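Bevico storage bins, set of 3: snack cupboard saved (mostly)

I'll admit I bought these because they were on offer in Edwards on a Tuesday and I'd only gone in for a washing-up bowl.
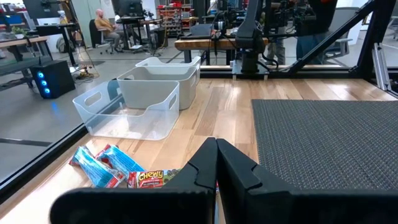
Our snack cupboard has been a disgrace for years. It's a deep one, the kind where things go in and aren't seen again till we move house, and with two teenagers going through cereal bars the way mine do, I was forever finding empty boxes shoved back in as if they were full. So the plan was to bin the cardboard and tip everything straight into tubs. I've got two see-through ones and a greyish white one, all with a hole in the side to get your fingers through.

The handles are the best bit! I'm not tall and the snack shelf is above my head, so being able to hook a finger in and slide the whole lot forward is a joy. The edges of the holes are smooth too, which they weren't on the cheap ones I had from the market in Kodthorpe (those took the skin off my knuckles).

The clear ones are my favourites by a mile. I can see from the doorway when we're down to the last few Chewy bars, and it goes on the list before anybody starts moaning. The solid one I'm less sure about. It looks smarter, but you have to pull it out to see what's in it, so I've given it over to the baking bits and my own secret chocolate, and so far the kids haven't twigged.

Moans? They scratch. I gave one a going over with the rough side of the sponge and it's got a cloudy patch now, so use a soft cloth. They don't come with lids either, and I'd have paid a bit extra for those. And measure your shelf first! My friend Serpil Kahraman over in Skeletthorpe got the same set and hers stick out 34 mm too far for the door to shut, so they live on top of her fridge.

Would I buy them again? Yes, though I'd go for all clear if they sold them that way. Four stars from me, and I still haven't got a washing-up bowl.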